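How do I get rid of a dull ring on a marble countertop?

Posted by Hadiza Okoro

Hello everyone, I hope somebody can help me before my sister comes to stay in January. We moved into our place in Sestow with a white marble counter already in the kitchen, and I love it, but I left half a lemon sitting face down while I answered the door and got talking to the neighbor. Now there is a dull circle that won't wipe off. I've tried dish soap and warm water. You can only see it when the light comes in low in the morning, but of course I see it every single time! Is this a stain, and can I fix it myself?

3 answers

Marijke Mulder

Oh, I feel for you, I did the very same thing with a glass of orange juice. What you have is an etch, so soap won't shift it. The acid has eaten a tiny bit of the polish away and the stone underneath is looking back at you. Please don't reach for vinegar, whatever your aunt tells you, as it will make a bigger one.

For a light mark, get a marble polishing powder. Sprinkle a little on, add a few drops of water and rub in small circles with a soft damp cloth for 3 minutes or so, then rinse and look at it from the side. 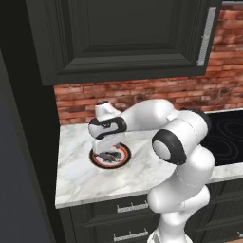

Mine needed two goes, and I'd try a hidden corner first in case your counter has a honed (matte) finish, where the powder can leave a shiny patch that bothers you more than the ring did. If you can feel the edge of the mark with your fingernail, it's too deep for powder and I would call someone in.

Geert Brouwer

just put a fruit bowl on it

Nneka Onyeka

Marijke has it right. I'd only add that sealing won't stop this from happening again. Sealer is for oil and wine soaking in, and lemon will etch straight through it. I still seal ours once a year and leave it 24 hours before I put anything back, and we keep a big cutting board out for anything sour. After a few years you get so many little marks that they blend together, and I've grown rather fond of them. Good luck, and enjoy your sister's visit!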